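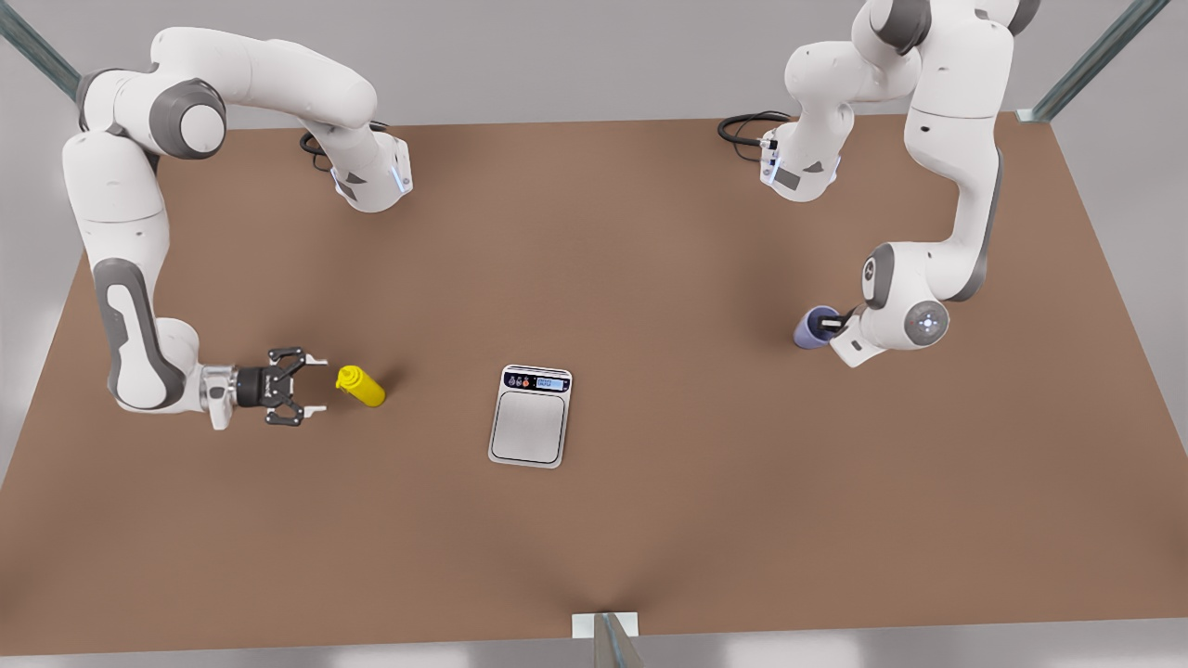
Two Arms and a Kitchen Scale: Notes from the Ustuvell Open Day

Search news and events
Enter keyword
Search

Ustuvell opened its Joltdale office to visitors in July. The company writes control software for two-armed manipulation, and most of what it showed was running in Wara, its in-house simulator. Between the second and third demonstration sessions, the engineer who maintains the tabletop scenes agreed to answer questions at one of the workstations while episodes played on the screen.

The scene under discussion has two white arms mounted on a brown table, with a kitchen scale, a yellow squeeze bottle and a small cup between them. It is one of 26 tasks in a set called Naciri. The instruction attached to it is short: weigh each object and return it to the table. Either arm may do either part of the job.

"People ask why we don't show something more impressive," the engineer said. "The scale is a useful object. It has a flat target area, and it has a number on it that either changes or doesn't. If the policy puts the bottle down half on the platform and half on the panel, we get a bad reading and we know about it without anyone having to judge."

The task was also chosen for its failures. In an earlier version the scale was replaced by a plain square on the table, and the object was scored as placed when its center fell inside the square. Policies learned to drop things from a height. With a weighing platform that has its own rim and its own contact model, a dropped bottle rolls off, and the score reflects it.

Ustuvell keeps 3,970 recorded episodes for this one task, all of them driven by human operators using a pair of handheld controllers. Episodes that end badly are kept and labeled. The engineer considers those at least as useful as the clean ones, although they take longer to annotate, and said the team had once deleted a batch of them and regretted it.

Grasping the cup

A visitor in the morning session had asked why a cup should be difficult. The answer given at the time was brief, and the engineer expanded on it here.

A cup standing upright can be pinched across its outer wall from almost any direction. A cup on its side offers fewer options. It can be taken across the body, which requires the gripper to open wider than the diameter and come down over it, or it can be taken by the wall, with one finger inside the mouth and the other outside. Operators prefer the second method. It needs less clearance from the table, and it leaves the cup in an orientation that is easier to set upright afterward.

"The trouble is that one finger has to go somewhere the camera can't see well," the engineer said. "From the wrist view the inside of the cup is a dark patch. You get the near rim, you get a bit of the wall, and after that the network is guessing at depth."

The wrist view shows the problem at the lower rim, where the right fingertip overlaps the edge of the opening. The left finger is well away from the cup. From one view alone it is hard to say whether the tip is in front of the rim, against it or slightly inside. Wara can report the contact force directly, but that value is withheld from the policy during training. The physical arms have no fingertip force sensing, and a policy that relied on it in simulation would have nothing to read on the bench.

Asked whether a second camera would settle the matter, the engineer was cautious. Each arm already has one at the wrist, and there is a fixed view over the table. Adding a fourth stream was tried for roughly six weeks. Training slowed, the cup results did not move much, and the stream was dropped.

"I wouldn't say it was useless. I'd say we didn't find the use for it. Somebody with more patience could probably get something out of it."

The rim itself has been remodeled twice. The first cup mesh had a wall with no thickness, so a finger could come to rest partly inside the material. The second had a wall that was correct at the base and too thick at the lip. The current one was measured with calipers from a cup in the office kitchen, at several heights.

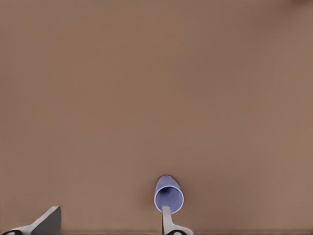
Division of work between the arms

Each arm has seven joints. Control runs on a single policy that outputs commands for both arms together, an arrangement the engineer described as a compromise. Two separate policies would be quicker to train. They would also need some means of agreeing on who is using the scale.

"With one policy you get that for free, more or less. It has seen the operators wait. One hand holds the cup off to the side and the other hand goes for the bottle, and the cup hand stays put until there's room. We never wrote a rule for that."

What does get written as a rule is the separation between the arms. A checker runs beneath the policy and stops both arms if any two links come closer than a set distance. It is the same code on the simulated and physical setups, and it is deliberately simple – a set of capsules wrapped around the links, tested at every control step. Visitors who took the controllers in the afternoon session tripped it often, usually by bringing both grippers to the scale at once.

The engineer was asked how much of the behavior carries over to the physical arms. Reaching and carrying transfer well. Releasing an object transfers less well. In simulation the fingers let go at the same moment on every run, and on the bench one pad tends to hold on slightly longer than the other. The team now adds a random delay to each finger in Wara. It helped with the bottle and made little difference with the cup.

Lighting is varied in training as well, but the demonstration scenes are kept soft and even. The engineer said this was for the benefit of the audience, who otherwise spend the session asking about shadows.

The bottle

The squeeze bottle is the object operators like least. Lying on its side, it is free to roll, and its shape changes along its length: a cylindrical body, a wider ridged collar, then a cone. A grasp across the body is stable. A grasp that lands on the collar tends to slip toward the nozzle as the fingers close.

In the overhead view of an approach, the fingers are spread wide on either side of the bottle, and the nozzle points down toward the gripper end. That places the collar nearer to the fingers than the body is. An approach that closes too early will take the bottle by the wrong part.

"You want to see it keep going," the engineer said. "Fingers wide, past the nozzle, past the collar, and then close. If the gap is uneven, slightly, that's fine. The first finger to touch will push it over to the other one. On the bench it rolls a little more than it does here."

Rolling friction is still being adjusted. The bottle in Wara is a rigid body with a fixed mass, so squeezing it does nothing to its shape. A deformable version exists. It runs at a fraction of the speed and is used only for checking.

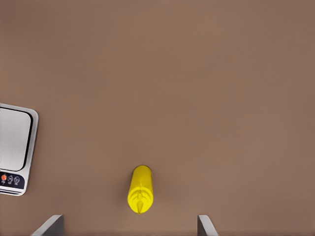

QUESTIONS FROM VISITORS

Several questions from the floor were put to the engineer again for this write-up.

On whether the simulator will be released: parts of it. The arm models and the table scenes are expected to go out with the Naciri task set. The contact solver will stay in house for now.

On why the table is so plain: a patterned surface made the early policies worse at finding edges, and the plain brown one matches the bench covering used in Joltdale. Patterned versions remain in the training mix.

On how a run is scored: six checks per episode, covering both pickups, both readings and both returns. Partial credit is recorded but left out of the headline figure. "We tried reporting it. Everybody quoted the partial number," the engineer said.

On what comes next for the scale task: pouring was suggested by more than one visitor. It would require a liquid model, and the present one is too slow to train on. The more likely addition is a lid for the cup, which the operators have already begun recording.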